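Cómo recortar el tiempo muerto de tus demostraciones antes de entrenar una política

Autora: Golshifteh Bagheri, proyecto Vídalín
Última revisión: 23 de julio

Si has entrenado alguna vez una política por imitación y el brazo se te ha quedado clavado en la pose inicial, temblando un poquito, sin decidirse a bajar, este tutorial es para ti. A nosotros nos pasó durante semanas y el arreglo resultó ser precioso de puro sencillo: quitar fotogramas. ¡Muchos!

La idea de fondo cabe en un párrafo. Una política que imita aprende qué acción corresponde a cada observación. Si tus episodios contienen largos tramos en los que la cámara de muñeca ve casi lo mismo y la acción grabada es «no te muevas», el modelo aprende estupendamente a no moverse. Y como la pose inicial está en todos los episodios, justo ahí es donde se atasca.

Qué necesitas

Tus episodios con imagen de muñeca, posiciones articulares y apertura de la pinza, todo con marca de tiempo. Python y numpy. Una carpeta de copia, porque vamos a escribir archivos nuevos y conviene no tocar los originales.

Paso 1. Mira los datos con tus propios ojos

Ya sé que apetece saltar directamente al código, pero dedica un rato a esto. Abre varios episodios y busca parejas de fotogramas en las que la pinza esté abierta y vacía y el fondo apenas cambie. En nuestro conjunto, que llamamos Futport, salen enseguida. Fíjate en el borde de la mesa y en la varilla negra de la izquierda, que son las mejores referencias cuando no hay ningún objeto sobre el tablero.

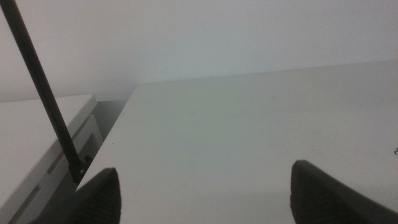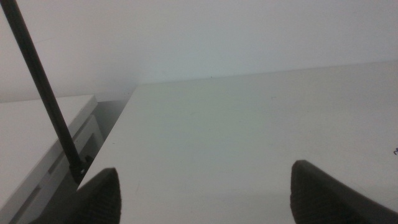
Dos fotogramas de muñeca de Futport: dedos separados, sin nada entre ellos, y la superficie de la mesa despejada.

Una pareja así no basta para decidir si hay que borrar algo. Dos imágenes parecidas pueden pertenecer a una espera o a un movimiento lento, y para distinguirlas hacen falta las articulaciones. Por eso el filtro usa las dos señales.

Paso 2. Calcula el movimiento articular

Para cada instante t, resta las posiciones articulares de t y t−1 y quédate con la norma del vector:

mov[t] = norma(q[t] - q[t-1])

Suaviza después con una mediana móvil de 11 muestras. La media también sirve, pero ensancha los picos y te come el arranque del movimiento, que es la parte más valiosa de todo el episodio.

Paso 3. Calcula el cambio visual

Pasa cada imagen a gris, redúcela bastante y calcula la diferencia absoluta media con la anterior. Con escenas muy pálidas (pared blanca, mesa blanca) la diferencia será pequeña incluso cuando el brazo se mueve, así que no copies el umbral de otro proyecto. Dibuja el histograma de tus propios valores y busca el valle.

Paso 4. Marca los tramos quietos

Un fotograma es candidato a desaparecer si cumple todo esto a la vez:

mov[t] por debajo de su umbral
cambio visual por debajo del suyo
apertura de la pinza constante
el tramo dura al menos 12 fotogramas

La tercera condición es importantísima. Cuando la pinza se cierra sobre un objeto, el brazo suele estar parado y la imagen cambia poco; si te la saltas, borrarás los agarres. La primera versión de nuestro filtro lo hacía con un entusiasmo admirable.

Paso 5. Recorta, pero deja un resto

Conserva los dos primeros y los dos últimos fotogramas de cada tramo. Así la política sigue viendo cómo se entra en una pausa y, sobre todo, cómo se sale de ella. Si predices bloques de acciones, vuelve a generarlos después del recorte — nunca antes — para que ninguno arrastre acciones de los fotogramas eliminados.

Qué obtuvimos

Partíamos de 2100 episodios y elegimos 800 para la comparación. Entrenamos la misma política dos veces, con idéntica semilla y configuración, primero con los datos crudos y luego con los recortados. La primera se quedaba parada al inicio una y otra vez. ¡La segunda arrancaba! Sigue fallando agarres, y en eso el filtro no ayuda gran cosa, pero ver el brazo bajar sin titubeos nos alegró el mes.

Problemas frecuentes

El brazo se mueve a tirones: has recortado demasiado. Baja el umbral articular y repite.

Se pierden pausas necesarias, por ejemplo al esperar a que un objeto deje de rodar: márcalas a mano y exclúyelas del filtro.

Las marcas de tiempo no cuadran: reindexa después del recorte y guarda el índice original en una columna aparte.

En agosto publicaremos la segunda parte, con el ajuste automático de umbrales que estamos probando en Sovmont.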